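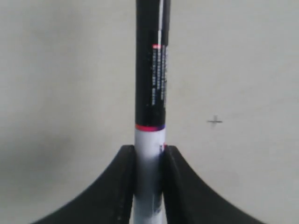
Kazue Tamura
February, 7:40 in the morning

I have started to learn the names of the birds near my flat in Sirkgate. I am 20 days into it and I know eleven of them. My goal for the spring is modest, so please do not laugh.

The first difficulty was language. I knew "sparrow" from school, but the small brown bird on my balcony was a dunnock. I had never heard this word in my life. My neighbour Kimie Kikuchi had to spell it for me.

I write every bird on a card, with the English name on one side and the Japanese name on the other. When there is no Japanese name in common use, I leave a blank and ask my uncle Masanobu.
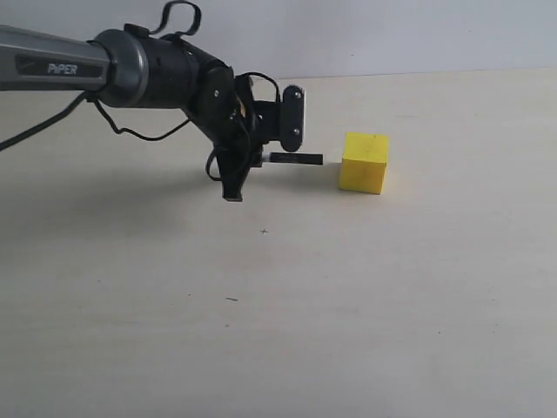

He answers by letter, so some cards have been blank for two weeks. He says that the wren has a very loud voice for its size. I agree with him, especially before six o'clock.

The guide book I borrowed has 450 pages and it weighs more than my lunch. I now carry only a folded sheet with the ducks, as I walk by the canal and I always confuse the females.

Yesterday a grey wagtail was standing on the lock gate. It is mostly yellow underneath! I looked at the page three times before I believed the name.
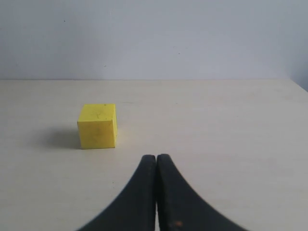 Yellow, a little dull and with a few smudges.

If somebody can explain to me the difference between a marsh tit and a willow tit, please write slowly. I have read the page four times and I still see one bird.

Tomorrow I will try the reservoir, if the rain stops. The bus leaves at ten past eight.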